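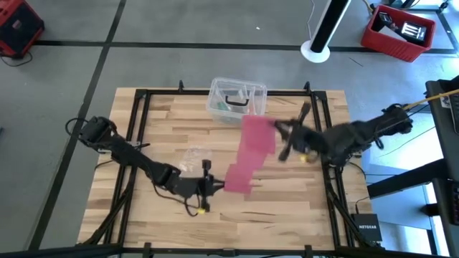 By order of the Grurness Relief Office, every resident over the age of 16 on the night of the January count was entitled to a single payment of 400 crowns. The order ran to 62 pages. Elvia Bautista, Second Clerk, was required to read all of them aloud in the public hall at Skandby before any money could be released.

She began at eight in the morning. The hall was full until page five, when the definitions of "household" were reached, and the back rows withdrew to the corridor.

The register listed 2,970 names. The Office had received 2 objections. The first came from Mr Jarkard, who owned the ferry and wished it recorded that he did not need the money. The second came from his wife, who wished it recorded that he did.

"Under section nine," the Clerk said, "a payment may be declined only in person and in writing."

"I am here in person," said Mr Jarkard.

"And in writing?"

He was handed a form. He read it on both sides, asked for a pen, and was seen to hold it for some time.

At noon the Minister's deputy, Esquivel, telephoned to ask whether the payments might be announced before the reading was finished. The Clerk replied that the order made no provision for this. She was then on page 31.

When she returned to the desk the form lay where Mr Jarkard had been sitting. It was blank. She placed it in the file, marked the objection as withdrawn, and turned to section ten.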